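Retau opens suturing data collection to outside hospitals

Irnach, 21st July

Retau, which builds software for surgical training and assistance, is widening the program in which it records stitching work done with robotic instruments. The recordings are used to train Goretti, the company's learning system for suturing. Until now all of the work has been done at Retau's own bench in Irnach. From this month, teaching hospitals and university labs with their own instruments can apply to record sessions as well.

Goretti learns by example. A trained operator sits at a console and works with two instruments on practice material, and the system stores the camera views together with the position of each instrument and every command the operator gave. No part of the program involves patients.

The collection began in January. It now holds 900 recorded sessions, made by 50 operators. Each session is cut into short steps, such as picking up the needle, placing it, pulling the thread through, passing it from one instrument to the other, and tying. A reviewer then checks the labels against the video. Sessions with a dropped needle or a slack knot are kept and marked, as the system also needs examples of mistakes and of how an operator gets out of them.

Thread handling takes up most of the reviewers' time. A needle keeps its shape, but a thread can lie in any number of ways, and a loop that passes behind an instrument may be out of view for part of a step. Retau has asked operators to work at their normal pace and to avoid tidying the thread for the benefit of the camera.

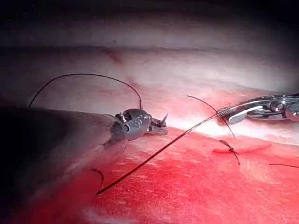
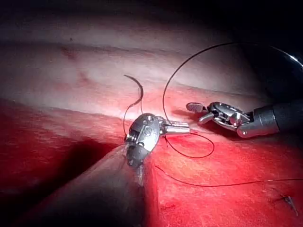

Two instruments and black suture thread, during work on the collection.

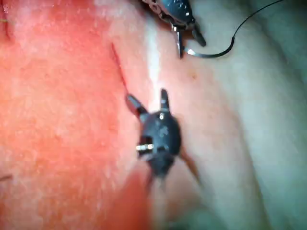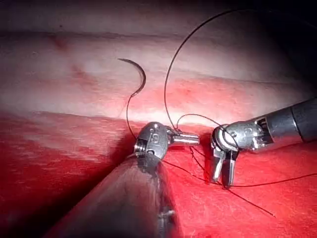

Cristóvão Vieira said the labels would matter more than the number of sessions. He would sooner have one knot described properly, he said, than a whole afternoon of video in which the steps run into each other, and he expects hospitals to disagree at first over where one step ends and the next begins. He added that those disagreements should be written down and sent in with the recordings.

Sites that join will receive the labeling guide, the recording software and 2 days of operator training. They keep their own copies of everything they record. Retau checks each batch before it is added to the main collection and returns it with notes if labels are missing or if the video and the instrument log do not line up.

Peeters, which supplies the practice material used in Irnach, will ship the same material to each new site. Sites may use their own, provided that the type is entered in the session log.

A first portion of the collection, 146 sessions with full labels, will be available to research groups on request. It covers single stitches only. Running stitches will follow once the review is finished.

Applications should name the instruments in use, the number of operators and the person responsible for the recordings. Forms and the current labeling guide can be requested from the Retau program office in Irnach.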